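**From the kitchen end — July**

Written between deliveries, so forgive the state of it. Leonora wanted this by noon and it is now ten past.

Quite a few of you have been asking what's going on with the arms. Short version: Skeltska have lent us a pair, they live at the bench by the back stairs, and for the next few weeks they are practising on the breakfast tray job. Trays only. They are not going near the ovens, the slicer or the till, whatever you heard at Dagdag.

For anyone at the Endico site who hasn't seen a tray go out from here: pastries on the tray, plate and mug on the mat, knife and fork to the left. Dull work when you do it once. We do 1,000 of them in a busy month, and most of that falls on the early shift, who are also doing the bread, the phones and the door. Marites worked out that in one week she had set 52 before she'd so much as taken her coat off. Slight exaggeration on the coat. Not on the 52.

So that's the job we picked. Marites and Jomar picked it, to be fair — management (me) had wanted to start with packing boxes, and was told no. Jomar's point was that boxes change every week and trays hardly do.

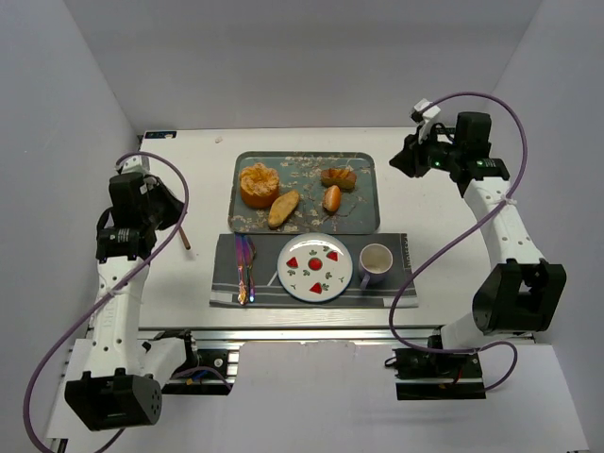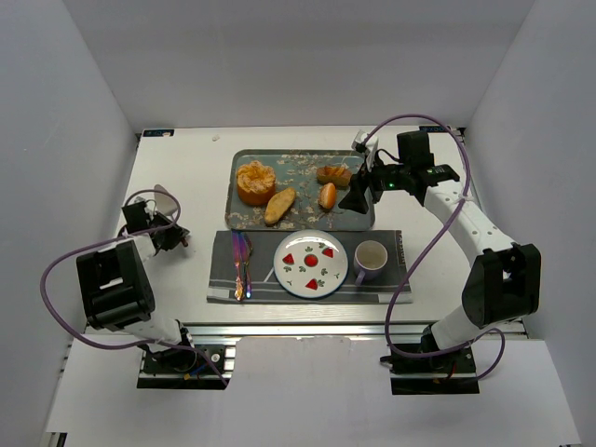

*Both photos: Mark Anthony Ocampo, Likdale kitchen*

Same bench in both, same tray with the blossom pattern, four bakes on it. The strawberry plate is Pacita's choice and she would like that known. There was a plain one before. She says if we have to look at it all day it may as well be cheerful.

What changes for people, then. This is the bit that matters so I'll try to be straight about it.

Nobody's hours are going down. That is in writing from the Likdale office and there's a copy pinned by the rota, ask me if you can't find it. What does change is the first part of the early shift. At the moment two of you come in at 5.30 and one is on trays until the first van. If the trial goes well, that person is on bread with the other one, and keeps an eye on the bench in passing. If it goes badly we carry on as we are and Skeltska come and fetch their arms.

Someone still checks every tray. Every single one. Cutlery the right way round, mug handle where a customer can reach it, right bakes for the order. The check is a proper job and it will be on the rota with a name next to it, so it doesn't end up as something you're supposed to do while doing three other things. Marites asked for that and she was right.

Training is 2 sessions each, paid, in the afternoon. You'll learn how to stop the arms (first thing, before anything else), how to lay the bench out so they can start, and what to do when something gets dropped. Jomar and Pacita have done theirs. 19 of us still to go, sign up on the sheet. If afternoons are no good for you because of school pick-up, tell Leonora and she'll sort something, there is a bit of room in the dates.

Things people have raised so far, and where we've got to:

- **Noise.** Mixed views. Pacita can't hear them over the radio. Jomar can and doesn't like it. We'll ask again at the end of the month.
- **Space.** Yes, it's tight getting past with a rack. Rack goes the other way round the table until further notice, by the sink. I know it's longer.
- **Who gets the blame for a bad tray.** Me. Put it in the book, time and what was wrong, and move on. No names in the book please.
- **Cables.** Purple ones are part of the arms. Leave them be, don't tidy them, don't hang anything off them. If one looks caught, stop the arms and shout.
- **The bakes.** No, you can't eat them. The ones on the bench get handled over and over for practise and they're not for anybody's breakfast.

One more from the early shift which I thought was fair. Several people said they like doing trays, it's the quiet part of the morning and you get a chat in. I hadn't thought of it like that. So we're leaving the weekend trays by hand for the whole of the trial, and anyone who wants those shifts should say. Marites has already put herself down for all of them, which may need some negotiating.

Mark Anthony is keeping a log of how each run goes and he'll stick a page of it on the board as he gets through them. His handwriting is what it is. If you can't read it he's usually in the stores untill three.

Open bench for anyone who wants a look, Endico lot included: come by after the lunch clear-down, 2.30 onwards. Hair tied back, nothing dangly, stand behind the yellow tape. Pacita will do the tea. Questions to me or Leonora Lacson, and if you'd sooner not ask out loud there's the box by the lockers, which I empty most evenings.

Right, van's here. Holiday forms next time — Leonora has the dates if you need them sooner.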